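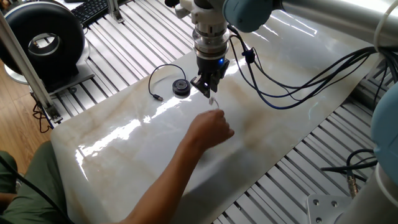 *A hand and a gripper over a marble-patterned slab.*

# Countertop questions, answered

Updated 2026-05-15

We sell and install kitchen and bathroom counters in Florkdale and the towns close by. These are the questions that come in by phone, by email and, once, through the window of a parked van. If yours isn't covered, write to the shop and we'll answer it, then probably steal it for this page.

## Choosing a surface

### What's the difference between marble and something that looks like marble?

Price, weight and how you'll feel when someone sets down half a lemon. Real marble is a soft stone that reacts to acid. Lookalikes come in quartz, porcelain, solid surface and laminate, and each has its own way of being ruined. Bring home a sample of each and treat it badly for a week.

### Which one should I get?

If you cook a lot and hate wiping, quartz or porcelain. If you bake and don't mind a counter that shows its age, marble. If you're selling the house in August, whatever is in stock.

### Can I borrow samples?

Yes, up to 14 at a time. Please bring them back. We have customers whose patios must be nearly finished by now.

### My sample looked gray in your showroom and pink at home. Which is it?

Both. Showroom bulbs are flattering and so is wishful thinking. Look at the sample flat, at counter height, in the morning and again with your kitchen lights on at night. Holding it up against a wall like a painting will mislead you.

### Will the veins match at the seams?

On printed patterns, sometimes very well. On natural stone, we can line up the main veins if you buy enough slab to be picky with. You're welcome to come in and approve the layout before we cut. You are less welcome to change it after.

## Money

### What does a typical kitchen cost?

An L-shaped kitchen with one sink cutout and a plain edge currently comes to $3,750 in our mid-range quartz, installed. The same layout in laminate is $1,411. The Carretero porcelain line lands between them at $2,358, but only in the three colors we keep here. Ask for the fourth color and we'll need to talk.

### Why is my quote higher than that?

The usual suspects are a second sink, a waterfall end, an island, or a wall that was built by someone in a hurry. Fancy edges add up too. An ogee edge looks lovely and collects flour.

### Does the price include taking out the old counter?

It includes removing laminate. Tile costs extra, as anyone who has ever removed tile will understand. We don't disconnect gas lines at any price.

### Do you charge for measuring?

The first visit is free. The second is free if we got something wrong. If you've moved the fridge, swapped the sink and knocked out a wall in the meantime, there's a fee.

## Before we come

### What needs to be ready?

- Base cabinets in place, level and screwed down
- The sink and faucet on site, in their boxes
- The old counter cleared, including the drawer of takeout menus directly underneath
- A place to park that isn't your neighbor's

### Do I really need to have the sink there?

Yes. We've been told many times that a sink is "a standard size." There are a great many standard sizes.

### How long until it's installed?

Plan on two to three weeks after the final measurement. Laminate can be quicker. Stone with a pattern you picked by staring at one particular slab for an hour may be slower, especially if the slab is still at the yard in Jellasau.

### Will there be dust?

A little. Most cutting is done at the shop, but faucet holes and small trims sometimes happen at your place. Cover anything you love and close the doors to other rooms.

## Living with it

### Can I put a hot pan on it?

Porcelain and granite will usually shrug. Quartz contains resin and can scorch, and laminate certainly will. A trivet costs less than a visit from us - buy two.

### How often should I seal marble?

Put a few drops of water on it. If they bead, leave it alone. If they soak in and leave a dark spot, it's time. For most kitchens that works out to once or twice a year. Quartz and porcelain don't need sealing, whatever the man with the spray bottle at the home show said.

### I have a dull ring where a glass was. Can it be cleaned off?

If it's a water mark, often yes, with mild soap and a soft cloth. If it's an etch, there's nothing on the surface to clean, as the stone itself has changed. Polishing can help. So can moving the fruit bowl.

### What cleaner should I use?

Dish soap and warm water. Keep vinegar, bleach and scouring pads away from marble. We stock Flaltateck stone soap and it's fine, and so is the bottle already next to your sink.

### Can I cut directly on the counter?

You can. On porcelain you'll wreck the knife, on laminate you'll wreck the counter, and on marble it's a fair fight.

### There's a chip by the dishwasher. Is that covered?

Chips along a seam in the first year, yes. Chips at the exact height of a cast-iron skillet, no. Send a photo anyway - small ones can be filled with tinted resin, and we can usually quote the repair from a picture.

### Is it okay to stand on it to change a light bulb?

No. Please get a ladder.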